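Bimanual box file task, head + wrist views: 98% or not?

lkubicek_lab
Posting numbers from the Tandham cabinet set. Policy trained on 1368 episodes, two-hand grasp with palms on the sides of the file, doors already open.

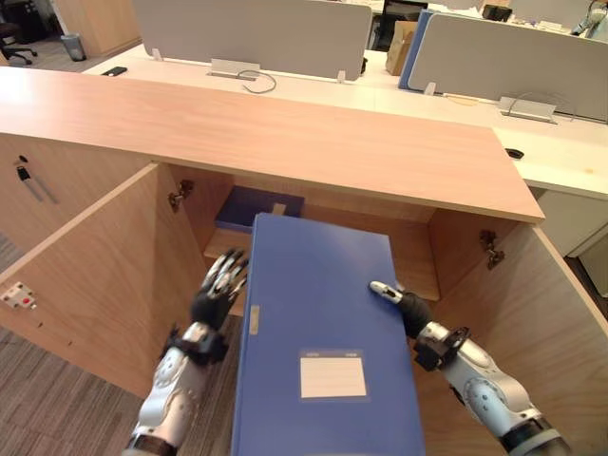

Two-hand hold in front of the open cabinet, head view.

Grasp success is 98%. Placement is lower, still scoring.

grolell_fan
98% over how many trials? If it's 20 per shelf position I don't buy the decimals.

lkubicek_lab
20 per position, 4 positions. No decimals given.
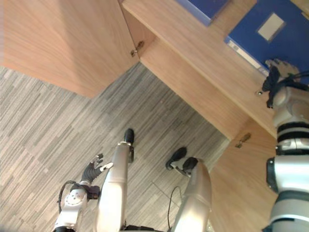 Does the policy use the wrist views during placement?
Only in the last stage – before that they are masked and the head view carries it.

ondrejka7
Disagree with masking. In our Grumatex runs it cost us recovery after a slip.
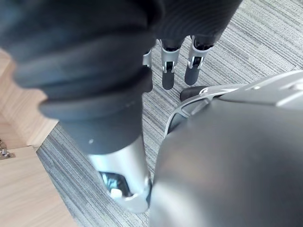

Romana Danko
Research Engineer, Tandham

We ran it both ways in June. Unmasked was roughly equal on grasp and worse on placement. Slips were scored as failures, so recovery doesn't show up in either figure.

ondrejka7
Then score it separately.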